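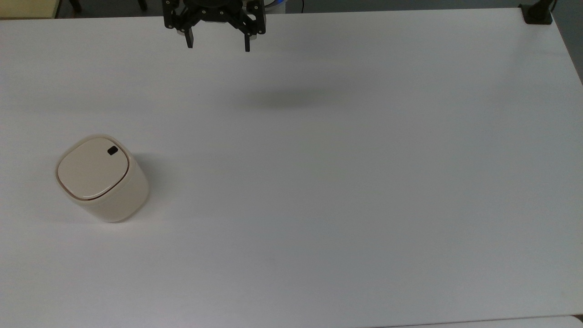

Home Forums Lighting Garden Gallery Log in
Search this forum Go Advanced search

Thread: Solar path lights dim after one winter

skodura_lane
I put in 12 Samulau path lights along the front walk last spring. By February 7 of them were going out before I got home from work. The other five still run most of the evening. Same batch, same side of the walk. Is it the batteries or the panels?

mossback
Batteries. Open one up and check what's in it. If it's a rechargeable AA, swap it for a new one and see. Don't put regular alkalines in there, they can leak when the panel tries to charge them.

tinroof9
I'd wash the panels first. Mine had a gray film on them that I couldn't see until I wiped one. Dish soap and a soft rag. No scrubbing pads.

mossback
Washing won't fix a cell that has been frozen all winter. I've replaced every one of mine and never cleaned a panel.

tinroof9
It's free, though. Batteries aren't.

skodura_lane
Washed all of them this afternoon. I'll post how long they stay on.

ratanaporn_rd
Are the bad ones near a street light or a porch light? The sensor on top shuts them off if there's enough light. I moved 2 of my Basa lights away from the garage and they were fine after that.

skodura_lane
No street light. The porch light is at the other end from the bad ones.

skodura_lane
Update. Three of the seven are back to normal after the wash. The other four still quit early. I put a battery from a good light into one of those and it ran until after 9, so I'm ordering four new cells.

mossback
Get the same capacity as the old ones or close to it. The small panels won't fill a big cell in one day.

ratanaporn_rd
I don't agree with that. A bigger cell just doesn't get full. It takes the same charge either way and I've run them like that for years.

mossback
Maybe in summer. I'd still match them.

skodura_lane
Going with the same size. They were cheaper anyway.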